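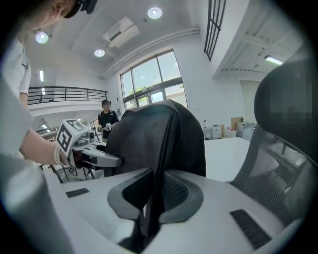 参观办公椅厂的开放日，要不要提前预约？

展厅和样品间随到随进，登记一下就行；装配车间要提前在网上选时段，每个时段放的人不多，周末的名额一般周三就没了。我去的时候两样都看到了，车间那一段是捡了别人退掉的名额。

首页　游记　看厂　家具　留言

先交代一下动机。我在家里坐的那把椅子，气杆已经不太争气，早上升上去，吃完午饭就回到了地面附近，和我本人的状态基本同步。换椅子这件事拖了大半年，主要是网上的评测越看越糊涂，每一把都“包裹”、“承托”、“释放”，看到后来我以为自己在买一份保险。所以七月里看到 Tilex 在 Taltilham 的厂子办开放日，想着与其看别人坐，不如去坐一坐，就报了名。

Taltilham 在地图上是一个很小的点，下了火车还要坐公交，公交又不到厂门口，在一个卖化肥的路口把人放下来。从路口走到厂区正门，路边没有树荫，有一排很整齐的路灯，白天看着格外没用。门口立着一块牌子，写着欢迎参观，箭头指向围墙。我顺着围墙走了一段，发现箭头的意思是绕过围墙。

登记台发了一张胸贴、一瓶水和一张路线图。路线图印得很讲究，把厂区画成了一把椅子的形状，椅背是办公楼，坐垫是车间，五个轮子分别是仓库、食堂、停车场、样品间和一个标着“待开放”的地方。问题是实际的厂区不长这样，于是整个上午都能看到有人把图横过来竖过去地对。我跟着一群看起来很笃定的人走，跟到了食堂。

也好，顺便知道了食堂几点开饭。

样品间

样品间是这一趟里最好的地方。白的，很亮，层高很高，说话稍微大声一点就有回音，于是大家都压低嗓门，像在美术馆里讨论腰疼。椅子摆得没什么规矩，有的朝里，有的朝外，有几把面对面，好像会开到一半人都走了。据介绍，展出和库存的样品加起来有700多把，一天不可能坐完，不过我看见有位大叔是抱着坐完的决心来的，手里还拿着个小本子。

椅子大致能分成两派。一派是网布的，灰的居多，椅背又高又弯，从后面看过去像一片竖起来的滤网；另一派是软包的，黑色面料，微微有点光泽，带着松松的褶子，中间靠一根黑色的脊柱撑着，往下扎进白色塑料的座壳里。两派挨在一起放，来的人也就自然分成了两派。坐网布的会说软包闷，坐软包的会说网布硌，双方都只坐了几分钟，态度已经像结了多年的仇。

我一开始是网布派。夏天嘛，谁不想背后透气。坐上去，往后一靠，椅背很有主见地把我顶了回来，意思是坐直。旁边的介绍牌上写着“主动支撑”。我调了一下旋钮，它还是很主动。再调，扶手掉下去一截。后来才搞明白那个旋钮管的是扶手，管椅背的在座位底下另一侧，要弯腰去够，够到的时候人已经不在椅子的正常使用姿势里了。

软包那把，型号叫 Nzioka，是今年主推的。介绍牌上用了很大的篇幅解释这个名字的灵感，我读完了，没有读到任何跟椅子有关的内容。坐着倒是舒服，椅背上的料子是会让步的那种，你往哪边歪它跟着往哪边歪，不批评你。白色的座壳在脊柱穿过的位置留了一个深灰色的凹口，里面衬着一层黑色的网。我蹲下去看了好一会儿，想象了一下以后饼干渣会怎么进去，又怎么不出来。旁边有个人也蹲下来看，估计以为有什么门道。

关于白色塑料，多说两句。白的办公椅好看，这一点没有争议，放在这么一间白屋子里尤其好看，整个房间都在给它当背景。我家没有这样的房间。我家的背景是一个掉漆的暖气片和一箱没拆的猫砂。一把白椅子放进去，大概会像一个走错了单元的人。展厅里的所有家具都有这个毛病，我每次都知道，每次还是会被骗。

黑色软包也有它的事情。那种带一点光的面料，在样品间的灯下显得很贵，但凡养过猫的人第一反应都是毛。我问讲解员好不好打理，讲解员说用半干的布擦即可，语气很轻快，听得出家里没有猫。褶子的部分我也问了，那是故意留的余量，坐久了不会绷。我说会不会越坐越松，她说会“逐渐贴合使用者”。这个说法我打算以后用在自己的裤子上。

样品间还有一角专门放头枕。头枕这个东西，装得对是享受，装得不对就是有人从背后一直推你的头。我试的那几个都属于后者。据说是我坐得太靠前，可我坐得靠后的时候脚又够不着地。讲解员打量了我一下，很客气地给我推了一个脚踏。就这样，我来看一把椅子，差点带走一把椅子、一个头枕和一个脚踏，再发展下去就该有一张配套的桌子了。桌子确实也有，在隔壁。

隔壁是升降桌，我没有细看。只记得每张桌子都停在不同的高度，排在一起像心电图。有个小朋友把其中一张从最低按到最高，再从最高按到最低，一脸庄重，家长在旁边也不拦，看样子是全天唯一安静的时刻。

车间

十点多，登记台广播说装配车间有人退了名额，我离得近，就补上了。进门要换鞋套，还要把水留在外面。鞋套是蓝色的，踩在环氧地坪上沙沙响，一队人走过去像下小雨。

车间比我想的小，也比我想的干净。椅子在这里还不叫椅子，叫“上组”和“下组”。下组是轮子、五星脚和气杆，上组是座壳、脊柱、椅背，两边各走各的线，最后在一个工位上碰头，往下一压，咔一声，就算成了家。那一声很好听。讲解员说气杆和底座靠的是锥面配合，压下去就自己咬住了，不用螺丝，所以很多人搬家想拆的时候拆不下来。我举手说我就拆不下来。她建议用橡胶锤，从底下敲。我没有说我用的是擀面杖。

包布是手工的，这一点出乎我的意料。机器裁好的面料一摞一摞放在推车上，师傅拿起一片，套在骨架上，用手抹平，再从背后收紧。抹的动作非常快，看上去像随便摸了两把，布就服服帖帖了。参观的人里有一位不服，问能不能试试，居然准了。她套了2次，第一次套反了，第二次没反，但褶子全跑到一边，整个椅背像刚睡醒。师傅接过来，两把抹平，没有发表意见。

面料有一部分是从 Stirninik 进的，那是一家专做网布和包布的供应商，墙上挂着他们的色卡。色卡上的灰色分得极细，有“晨雾灰”、“石板灰”、“河岸灰”，还有一种只写着“灰”，估计是起名字的人下班了。我对着晨雾和河岸看了半天，问哪个卖得好，回答是黑色。

再往里是测试间，隔着玻璃看。一台设备往座面上一下一下地压重物，节奏很稳，压得人犯困。另一台专门负责把椅子往后仰，仰到底，放开，再仰。玻璃外面站了一圈人，看得入神，其中好几位的姿势比那把椅子还累。墙上有一块计数牌，数字在跳，我没记。讲解员说有的椅子要这样连着仰好多天，中途不停。我想起了自己上一份工作。

测试间门口有个架子，摆着没通过的零件：裂了的座壳、歪了的五星脚、一个磨成椭圆的轮子。每件旁边贴一张小纸条写死因。这个架子比样品间诚恳得多，可惜路线图上没标。我在这儿站得最久，后来是被后面一队人的沙沙声赶走的。

有一张纸条上写的是“运输中被叉车误伤”，严格来讲不该算在它头上。

食堂和座谈

中午食堂开放，凭胸贴可以买一份套餐。饭是好饭，红烧的那个尤其好。坐的是固定在桌子上的那种圆凳，没有靠背，没有扶手，不能升降，转也不能转。一家专门研究人该怎么坐的工厂，食堂里让大家这样坐，我环视一圈，发现员工们吃得都很快，大概也算一种设计。

吃完饭有一场座谈，题目是“久坐与健康”，时长2小时。我本来想溜，可是座谈会场用的全是 Nzioka，空调又足，就坐下了。内容我总结一下：不要久坐。每隔一阵要站起来走一走。主讲人讲得很投入，中间没有休息。全场唯一站起来的是出去上厕所的那位，回来以后大家看他的眼神都带点羡慕。

不过这场坐下来，对选椅子倒是帮了大忙。在样品间坐几分钟，哪把都不错；坐到后半场，就知道谁在硬撑了。我的结论是：椅背很好，歪着靠也舒服；座面前沿对我这种腿短的稍微长了一点，调浅以后好一些；扶手的软垫偏硬，胳膊肘有意见。旁边一位身材高大的先生从头坐到尾，纹丝不动，我以为这椅子特别适合他，散场时才发现他睡着了。这也可以算好评吧。

提问环节有人问，椅子到底该用几年。主讲人说看保养。又有人问怎么保养。主讲人说轮子里的头发要定期清。会场里静了一下，看得出很多人在回忆自己家的轮子。

几条给后来人的话

公交末班比想象的早，回程的站牌在化肥店对面，夜里没有灯，白天那排很整齐的路灯不照这边。走过去10分钟，穿拖鞋的话另算。

别穿太厚的裤子去试椅子，也别把手机放在后兜里。我第一轮觉得好几把座面都硌，后来发现硌我的是手机。为此我在心里冤枉了一圈椅子，又挨个回去坐了一遍，有点赔礼的意思。

样品间可以随便坐，随便调，调完最好弄回去。我坐过一把，被前一位调到了最高，我蹦上去的，下来的时候想了想，没有给下一位复原。后来看见那位拿小本子的大叔坐了上去，很满意的样子，写了几笔。

打包区允许隔着线看。椅子拆成几块放进纸箱，椅背和座壳之间垫着纸浆托，轮子装在一个小袋里，说明书压在最上面，按讲解员的讲法，这样开箱第一眼就会看到。我买过那么多家具，说明书永远是最后在箱子底下找到的，可见开箱的那一头一直是我拿反了。

现场下单有优惠，幅度不大，送一个脚踏或者一条靠垫。柜台很有耐心，不催，旁边还放着椅子让你坐着犹豫。我坐着犹豫了很久，觉得这把犹豫用的椅子也挺好，一问，是停产的老款，不卖。后面排队的人说他上次来也看中了这把。

最后我订了 Nzioka，黑色椅背，座壳选了深灰。白的真的好看，我回头看了好几眼，可是一想到暖气片和猫砂，还是把单子改了。送货要等一段时间，柜台给了一张回执，背面还是那张椅子形状的厂区图。我照着它往外走，又走到了食堂，这次已经关门了。

回家以后，旧椅子还在书桌前面等着，已经降到底。我坐上去写完了这一篇，打字的时候下巴基本和桌面平齐。

补充一点，有朋友看了初稿问我网布那把到底值不值得考虑。怕热、坐姿又端正的人，可以考虑，椅背的支撑很足，后腰那一段尤其有力。坐姿不端正的也可以考虑，前提是愿意被纠正。我个人不愿意，已经过了那个年纪。扶手上下前后都能动，缺点是太能动，起身的时候手一撑它就往后滑，我滑了一次，旁边的人很有涵养地看向了别处。

还有人问厂里那个标着“待开放”的轮子是什么地方。我路过了，门关着，门口放着一把没有轮子的椅子，上面搭了件工作服。

相关文章
看厂：一家做门把手的厂，以及我推错的门
周末去看床垫，睡过了闭馆时间
书桌到底要多深
轮子里的头发怎么清（附工具）
旧椅子的去处：收旧家具的电话打了一圈

转载请留言告知　投稿与更正请走留言页　版权归作者所有　返回顶部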